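How to File Books in a Desktop Organizer (and When Not to Bother)

Last updated 2023-02-14

Every office supply catalog will tell you that a file organizer brings calm to your desk. I have my doubts. An organizer holds things up. It does not decide what should be in it, and if you put the wrong things in it you have the same mess as before, standing on end.

People in our building keep asking how the shared books are supposed to be put away, though, so I have written down what works. Most of it takes less time than reading this page.

Before you start, clear a patch of floor or table big enough to lay things flat. You want to see covers as well as spines. Pull the loose paper out of the way first: printed sheets, labels, cards, anything that isn't bound. Paper that gets mixed in with books at this stage will end up pressed between them, and you won't see it again until November.

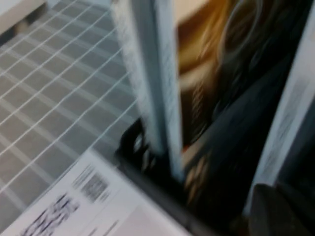

Pellach Reading Room, Shelving and Supplies

Step 1. Sort by size, then by subject

The usual advice is subject first. I tried that with the engineering books and got a row that went tall, short, tall, floppy, tall, with the floppy one folding down into the gap. Size first is dull but it stands up.

Make two piles. Stiff books that can stand without help go in one. Thin paperbacks, catalogs and magazines go in the other. Inside the first pile you can group by subject all you like. If the subjects don't divide up neatly, leave it. I have seen someone spend an entire lunch break deciding whether a book belonged under vehicles or under robotics, and then put it back in the wrong building.

Step 2. Pick the organizer

Any upright organizer with a solid base and walls on the sides will do. The Tuler and Bettencourt ones we own hold books equally well as far as I can tell, whatever the box says about ergonomics. The Grirnley model has a sliding divider that slides mainly when you don't want it to.

Mesh walls are fine. People claim they let the books breathe. I don't know what that means, but you can see what's been stuffed in the back, and that is a real advantage.

Check the height of each compartment before you load it. Many organizers step down toward the front. A tall paperback in a low front slot has nothing to lean on and will curl over by the end of the month. Use the low part for pamphlets, or leave it alone.

Step 3. Load from one end

Start against a side wall with your stiffest book and work across. Spines face out and titles run the same way wherever the publishers have allowed it. Push each book up against the last one before you let go of it.

Put the floppy ones between stiff ones. A thin volume on the end of a row is asking for trouble. Thin volumes also have a way of drifting toward the back, where only their page edges show, so run a finger along behind the row when you're finished.

A slight lean is acceptable. Anyone who tells you books must stand at a perfect 90 degrees has never had to get one out again. If the row is so tight that you need to hook a finger over a spine to free a book, take one out and find it another home. That hooking is what tears the tops of spines.

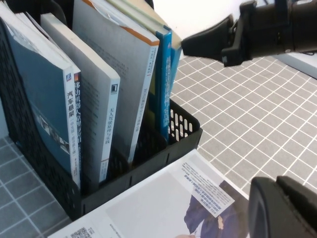 Black mesh organizer with the suspension book (汽车悬架) at the left end and the blue spines on the right.

Slips of paper sticking out of the tops are a matter of opinion. Some readers use them as bookmarks and get upset when they vanish. My rule is that a slip with writing on it stays, and a blank one goes. Zulmira Fonseca, who looks after the supply cupboard, would bin every one of them, and I can't say she's wrong.

Step 4. Deal with the wraparound bands

Many of our newer paperbacks come with a loose paper band around the cover, printed with a slogan or the names of people who liked the book. These bands are advertising. They also snag on the next book every time you slide one in or out.

You have two choices:

Take the band off, fold it once along its existing crease and tuck it inside the back cover. This is what I do.

Leave it on and put the book in spine first, then turn it. This is fiddly and I don't recommend it, but collectors seem to care.

Don't tape it down. Tape yellows and takes the ink off the cover when it finally lets go.
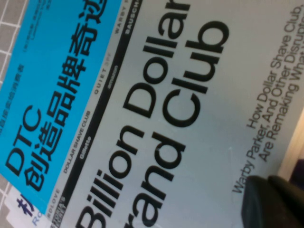

Blue band on the "Billion Dollar" paperback. The brand names are printed on the cover beside it.

Business books are the worst offenders here, and they promise the most as well. Whether this one can make anybody a miracle brand I leave to the reader. It files under B in our system, because we go by the first word of the English title where there is one, and by the Chinese title where there isn't.

Step 5. Keep magazines out of it

Glossy magazines and catalogs do not belong upright with books. They slump, and the pages fan out at the bottom. Lay them flat in a stack with the spines alternating so the stack doesn't tilt. If you must stand them up, use a closed magazine box and fill it completely.

Better still, ask whether you need to keep them. We had close on a shelf of old catalogs here and I asked who used them. The answer was silence, followed by two people who wanted them kept just in case.

Step 6. Put the organizer where it's going to live

Do this before it's full if you can. A loaded organizer is heavier than it looks and the books shift when you tip it.

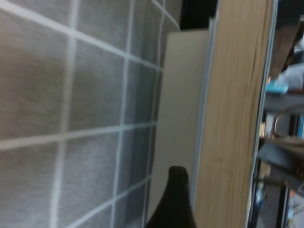
A floor is fine for sorting but a poor place to leave books for good. They get kicked, and they get mopped. A low shelf or the back of a desk is better. Set the base down level and give it a push from the side with one hand. If it rocks, turn it around and try again before you start folding cardboard to wedge under a corner.

Leave enough space in front to pull a book straight out.

How often to redo it

The product leaflets suggest a weekly tidy. I would wait until something falls over. If you loaded it properly that should be a good while, and if it happens within days, go back to Step 1 and look at your sizes.

Questions about replacement organizers go to Zulmira. Bring the broken one with you, or she'll send you back for it.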